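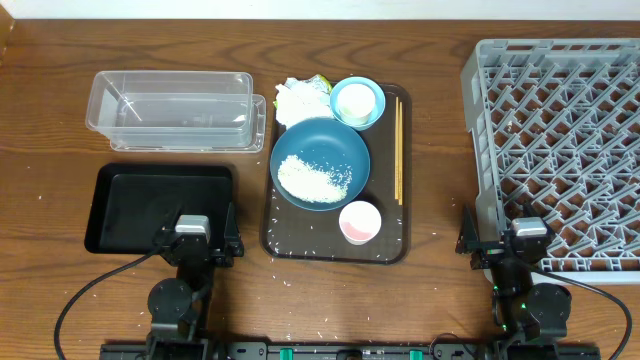 4. Tablett nach der Mahlzeit abräumen

Drucken | Per E-Mail senden

Die Angaben gelten für Serviertablett und Geschirrkorb der Reihe Coltgate, Teilenummer 734.

4.1 Serviette und Stäbchen vom Tablett nehmen.
4.2 Reisreste in die schwarze Schale geben. 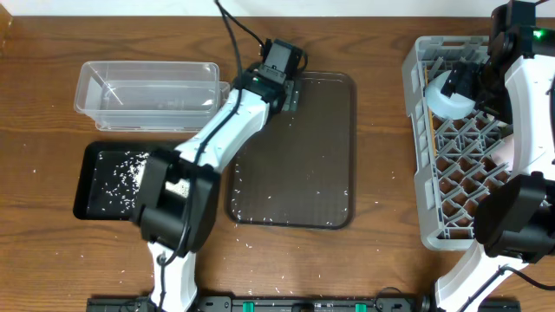

Dürfen verstreute Körner mit Wasser aufgenommen werden?
Körner sind stets trocken zusammenzukehren. Erst danach ist feucht nachzuwischen.

4.3 Teller und Schälchen in den grauen Korb einsetzen. 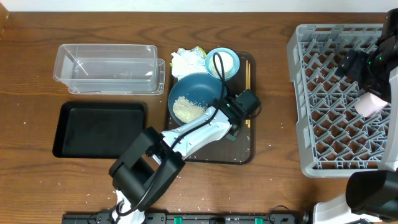

4.4 Tablett reinigen
Höchstens 200 ml Wasser verwenden und 20 Minuten trocknen lassen.

VORSICHT: Keine Scheuermittel auf den Klarsichtbehälter auftragen.

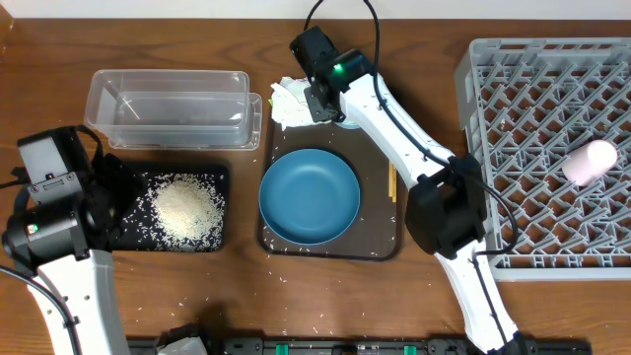 Gleiches gilt für den zugehörigen Deckel. Ersatzteile liefert die Niederlassung Wusarberg.

3 Kommentare

Leena Keskinen: Gilt 4.4 auch für die Reihe Lennox?
Redaktion Fenau: Für Lennox gilt eine eigene Anleitung.
Leena Keskinen: Vielen Dank.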